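Comforter

A comforter is a thick, quilted bed covering made of two layers of fabric stitched around a soft filling. It is used mainly for warmth and is usually laid over a flat sheet as the top layer of the bed. In the United States the word generally refers to a covering that is finished on both sides and used without a removable cover, while a duvet is a plain insert meant to be placed inside one. In everyday speech the two terms are often used for the same item.

Construction

The outer fabric, known as the shell, is most often cotton, polyester, or a blend of the two. The filling may be down, feathers, wool, cotton batting, silk, or polyester fiber. Stitching passes through all layers and keeps the filling from shifting toward the edges. Common patterns include channel stitching, which runs in parallel lines, and box stitching, which divides the surface into squares. Baffle-box comforters have thin strips of fabric sewn upright between the two layers, so that the filling can rise to its full height.

Edges are closed with piping, binding, or a simple turned seam. Piped edges hold their shape better but tend to wear first at the corners.

Sizes

Comforters are sold in sizes that follow those of mattresses: twin, full, queen, and king. There is no single binding standard, and the same size name may differ by several inches between makers. A comforter is normally wider than the mattress by enough to hang over both sides. Deep mattresses can leave the sides short, and many households choose a covering one size larger than the bed for this purpose.

Printed designs

Since the shell is the visible face of the bed, it is commonly printed or woven with a pattern. Florals are among the most common, and range from small sprigs repeated at close intervals to large clusters in several colors on a pale ground. Cream and white grounds show the print clearly but also show stains. Reversible comforters carry a second pattern or a solid color on the back.

Large prints are usually planned so that the main motifs are spread evenly across the top of the bed. On less costly goods the pattern may not match where two widths of fabric are joined.

Use as a work surface

Apart from its main purpose, a made bed serves in many homes as a flat area for sorting and folding laundry. A spread comforter gives a broad, soft surface at a lower height than most tables, and shirts can be laid out at full length before the sleeves are turned in. Dark garments stand out well against a light print, and folds and wrinkles are easy to find by eye.

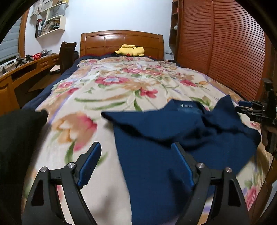

Opinion on the practice is divided. Datow, writing in a household column, objected that a thick filling gives way under the hands and makes a sharp crease hard to set, and advised folding on a table or ironing board and keeping the bed for finished stacks. The same column allowed that towels and knitwear could be folded on a comforter without any loss of neatness.

Lint is a further concern. Fleece and new dark cotton may shed onto a pale shell, and brushed or napped shells may shed onto the clothing. A clean flat sheet spread over the bed prevents both.

Care

Most polyester-filled comforters can be machine washed, although a queen or king size may not fit in a home washer. Front-loading commercial machines are preferred, as a central agitator can pull at the stitching. Down fillings call for a mild detergent and a long drying cycle on low heat – often several hours – with pauses to break up clumps. Wool and silk fillings are generally aired or dry cleaned.

A comforter used with a top sheet needs washing less often than one in direct contact with the sleeper. Shaking it out when the bed is made helps restore loft.

Storage

Out of season, comforters are folded loosely and kept in a breathable cotton bag. Vacuum bags save space but are not advised for down, as long compression can damage the clusters. The covering should be fully dry before it is put away. Cedar blocks are sometimes placed nearby to discourage moths, chiefly with wool fillings, and should not touch the fabric directly.

See also

Bedspread
Coverlet
Duvet
Quilt
Laundry folding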